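# Ordering the Florari Family Catechism: Common Questions

**What is in a set?**
One parent guide, one child workbook, and a packet of memory cards. The guide has 40 lessons, each built on a question, a short answer, and two Bible passages.

**What ages is it for?**
Ages five to 11. Younger children can do the cards and skip the written work.
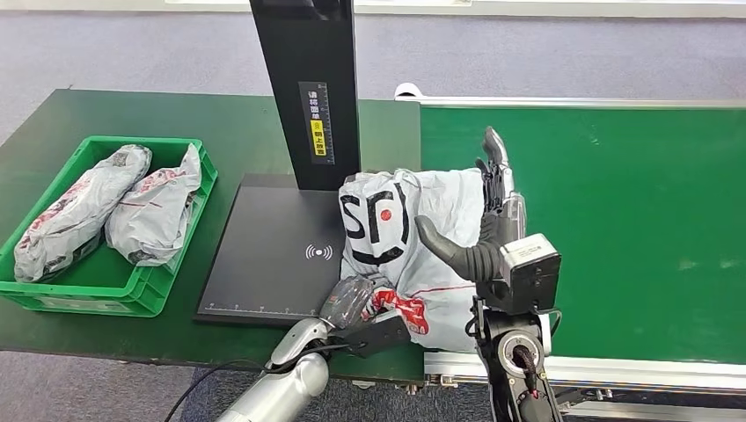
Workbooks are consumable, so order one per child. The parent guide can be reused.

**Which Bible translation do you use?**
Lessons give references only. Any translation will work. The memory cards come in two wordings – choose one at checkout.

**Can a church order for a whole class?**
Yes. Orders of 20 or more workbooks get the class price, which is applied in the cart. Leader guides are sold separately under the Lenz title and follow the same lesson numbers.
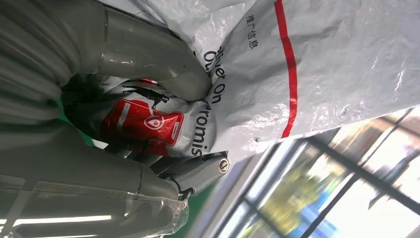
Classes that meet only during the school year usually drop the four review lessons. The schedule in the back of the guide marks them with an R.

**Where do orders ship from?**
Books and cards ship from Nallitholm. Wall charts ship from Clullitz and may arrive on a different day. Each part of a split order has its own tracking number.

**How long does delivery take?**
Allow 9 business days. August is our busiest month, so fall classes should order in July. 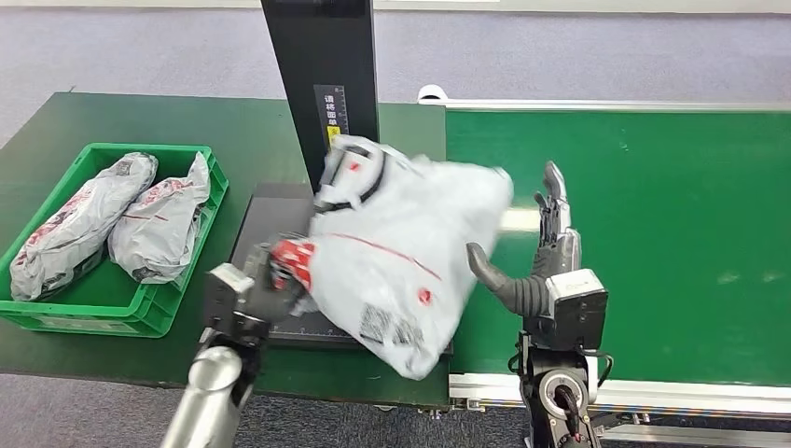

If tracking has not changed for five business days, send us the order number and the shipping address.

**Can I return a set?**
Unmarked books can be returned within 21 days of delivery. Opened card packets cannot. Return postage is paid by the buyer unless we sent the wrong item.

**Is there a digital edition?**
The parent guide is sold as a PDF. The workbook is print only.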